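From: Ultan Cullinane
To: flosov-list
Date: Thursday, May 17, 2018
Subject: Re: [flosov-list] warp keeps going slack on one side

Gusten wrote:

> I have a Clulley table loom, bought used in January, and I'm
> trying to weave kitchen towels on it. Cotton warp, 30 inches wide.
> The left side is fine. The right side goes slack after a foot or so
> and by the end I could store potatoes in it. I have been hanging
> washers off the loose threads. There are now a lot of washers.
> Is it the loom or is it me? Also is 5 yards too long for a first
> warp? The Paucar book says to start with two, but I didn't read
> that part until afterward.

Gusten,

It's you, but the loom is helping.

I had a Clulley for years and I'd bet the back beam on yours isn't parallel to the front one. They were sold as kits, and the people who put them together had other things on their minds. Take a tape measure and check the distance between the beams on both sides, with the warp on and under tension. If the right side is shorter, loosen the bolts, square it up, and tighten them again while somebody you trust leans on the frame. Mine was off by the width of a pencil and I blamed the yarn for a whole winter.

Now the part that is you. What did you put between the layers when you wound on? You didn't say, and people who used paper or sticks generally do say. If the answer is nothing, the threads on one side have sunk down into the layers below, so that side is going around a smaller beam and coming off at a different length. Brown grocery bags cut flat are fine. So is that corrugated stuff, if you don't mind the noise. Make it wider than the warp, or the edge threads slide off the end and you're back to washers.

As for saving this one - yes, you can. Unroll the whole thing down the hallway, have a helper hold the end, and wind it back on with paper. It takes an evening and it isn't good for a marriage. I would not cut it off. I cut off a warp of 500 threads once in a temper and I still find bits of it in the vacuum.

5 yards isn't too long. The book says two because the book has met beginners.

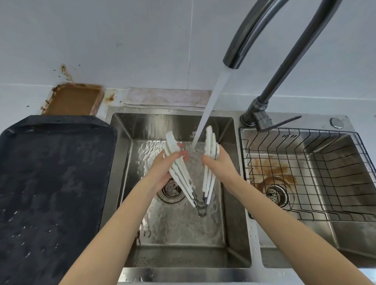

You'll also want to think about shrinkage before you set your hems, and you won't, so I'll do it for you. Cotton toweling comes off the loom stiff and gappy and looks like a mistake until it has been washed. Weave a sample, measure it, wash it hot, dry it, measure it again, and only then decide how long a towel is. Stripes are handy for this. On white cloths with thin gray-green stripes like the ones under the faucet, you can measure from one stripe to the next before and after, and you don't have to go looking for the pin you stuck in as a marker. Do it with the hems turned, too, as they draw in differently from the rest.

If the tape measure says the beams are square, write back and I'll think of something else that's your fault.

Ultan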